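Chapitre 7
Les solides qui nous entourent

Prenez un morceau de sucre, une brique, un carton de déménagement. Tous ont des faces, des arêtes et des sommets, et tous peuvent se décrire avec les mêmes mots ! C'est toute la joie de la géométrie dans l'espace : quelques définitions bien choisies, et voilà que la cuisine, la rue et le chantier deviennent un terrain d'étude.

Dans ce chapitre, nous quittons les figures planes pour les solides. Vous apprendrez à les nommer, à les dessiner en perspective cavalière, à construire leurs patrons (préparez ciseaux et papier fort) et à calculer leur volume. Le cube nous servira de point de départ : six faces carrées, douze arêtes de même longueur, huit sommets.
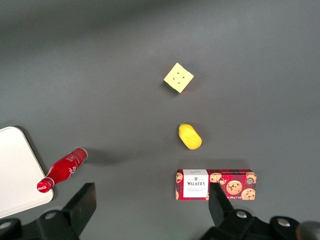 Fig. 7.1 – Petit cube jaune pâle posé sur une table, un coin tourné vers le haut.

Un cube change d'allure selon l'endroit d'où on le regarde, et c'est passionnant à dessiner. De face, un simple carré ; de biais, deux ou trois faces apparaissent et les angles droits semblent s'ouvrir ou se fermer.

Pour commencer

Imani Kioko veut ranger des cubes de 20 cm d'arête dans une caisse cubique de 80 cm d'arête (dimensions intérieures). Combien peut-elle en placer au maximum ? Faites d'abord un croquis, puis comparez votre démarche avec celle de votre voisin. Nous reprendrons ce problème à l'exercice 18.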